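The gripper is the cheap part

When our small company Fludov began to plan a kitchen robot, we did what most buyers do. We opened a catalog and looked at arms. The arm has a big price, so it gets all the attention in the meeting. I was in charge of the budget, and I can say now that my first version of it was wrong in almost every line.

I had put in two arms, a stand and one year of service. For collecting the training material I had written only one word, "later". But a learned robot needs many examples of the job before it can do it, and somebody must pay for these examples.

We asked two suppliers, Jurov and Moltari, for an offer. Jurov wanted to sell us the arms first and record everything with them. Moltari proposed to begin with hand-held grippers, which a person carries through the task, and to buy the arms when we know what the task is.
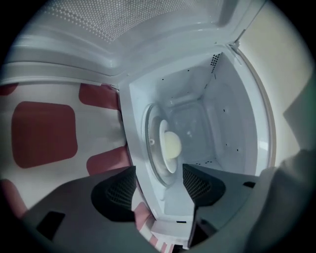

The second offer was easier to divide into steps, and this is important for a firm of our size. One pair of grippers came to 2703 dollars. A spare set of finger pads was 158 dollars, and I advise to order it together with the first delivery, as shipping took us 30 days.

Then comes the furniture of the task. We bought a microwave, dishes and a tablecloth from a normal store. Please do not forget this line. If the robot must later work in different kitchens, you will need more than one model of each thing, and also a place to keep them.
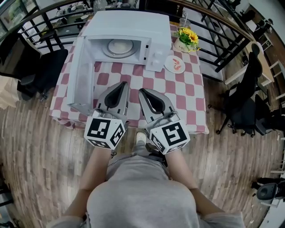

Two hand-held grippers, a microwave and a plate with a shrimp on the checkered tablecloth.

The largest cost is the hours of people. For our first project, named Falcão, we planned 1000 recordings. I calculated only the recording time, and I left out the time for resetting the table and for checking the files. In February I had to ask for more money, and it was not a pleasant conversation.

My advice to other buyers is to ask every supplier for three separate prices: tools, recording hours and arms. Ask also who owns the recordings if you change the supplier. Jurov answered this question in one line, Moltari needed two pages, and we read both of them carefully before we signed.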